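Teaching two arms to sort the pasta, part 2

I said in the last post that I would write up the teaching side once I had a decent number of runs saved. I now have 17 that I would call good, so I'll go through how I record them and what I have changed since July.

For anyone new: the task is sorting spaghetti packets by colour. There are red ones and yellow ones, and the reds go on the little white shelf at the back. The yellows get handled on the floor of the cell. I picked it because a packet of dried pasta is cheap, it is a known shape, and it is long enough that picking it up badly has consequences. I have been through a fair few household objects on this bench and spaghetti has been the most useful so far.

Both arms are driven by hand. I sit at the bench with a pair of small leader arms, one for each hand, and whatever I do with them the two bigger arms copy. The software I use for this is called Kwofie. It records the joint positions and the camera pictures together and saves each attempt as one run. There is a start key and a stop key, and a third key for throwing the run away, and that one has had the most use.

I did try teaching by taking hold of the arms themselves and pushing them through the motion. It works for one arm. With two I needed more hands than I have, and my sleeves kept getting into the camera pictures. The policy would then learn from pictures with a person in them, and there is no person there when it runs by itself. Remote control got rid of that problem in an afternoon. 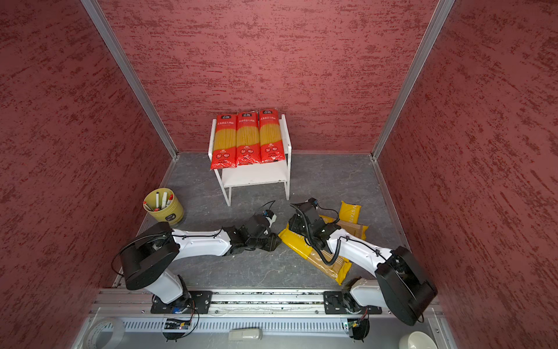 Getting two grippers to work close together is the part I found hardest to learn, and I still lose more runs to it than to anything else. When you drive one arm you can be a bit careless about where the elbow goes. With two you have to think about both forearms and both sets of fingers. With three yellow packets scattered on the floor around the right gripper and the left one facing it across a small gap, there is not much room to correct a bad approach. What I do now is pick which hand is going to do the work and hold the other one still. It looks slow on playback, but the training copes with slow much better than it copes with two arms twitching at each other.

The other thing I changed is how I deal with mistakes. At first I threw out any run with a fumble in it. Then I read back through my notes and saw that the policy had no idea what to do after a missed grasp, having never been shown one. It would close on nothing and carry on as if it had the packet. So now if I miss, I open the fingers, back off a little and go in again, and I keep the run. I only bin it if I knock something over or get lost and start waving about.

Speed matters too, and in a dull way. I was recording in the evening when I was tired, and those runs were a good deal slower than the morning ones. Mixing the two gave me a policy that hesitated halfway through a reach. I do all my recording before lunch now and stop after 7 attempts, whether they were good or not. After that my hands get sloppy.

Some people on the Cernstead forum asked about pauses. Yes, cut them. If you stop to think with your hands still, the recording fills up with frames where nothing happens, and the policy learns to do nothing. My longest run had 2,196 frames in it before trimming, and a large share of those were me wondering which packet to go for. I now decide the order before I press start.

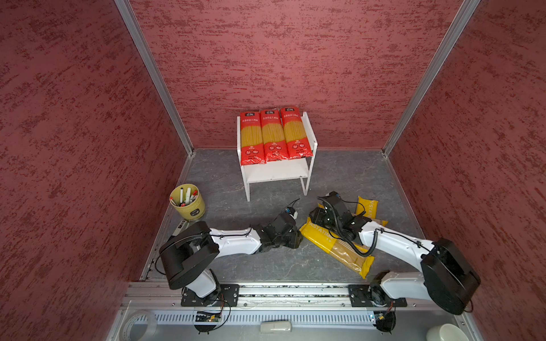
Right gripper on a yellow packet, with the reds lined up on the shelf.

Packets are awkward to hold. The pasta inside is stiff but the wrapper slides over it, so a grip that looks fine at the floor can turn in the fingers on the way up. I go for the middle and squeeze a bit more than feels needed. With the leader arms you get no feel back at all, so you have to judge this by eye, and it took me a couple of weeks to stop looking at my own hands and keep my eyes on the cell.

I also move things between runs. If the packets start in the same spots every time, the arms learn the spots. A few centimetres and a bit of a turn is enough. I leave the shelf where it is for now and will start shifting that later.

Next job is training on the full set using the Torus box, which is free again from next week. I also want to try swapping which hand does the yellow packets, as almost everything I have recorded so far is right-handed. If you are running a similar setup under Horkberg and have got the two arms handing things to each other, leave a comment, I would like to know how you time the release.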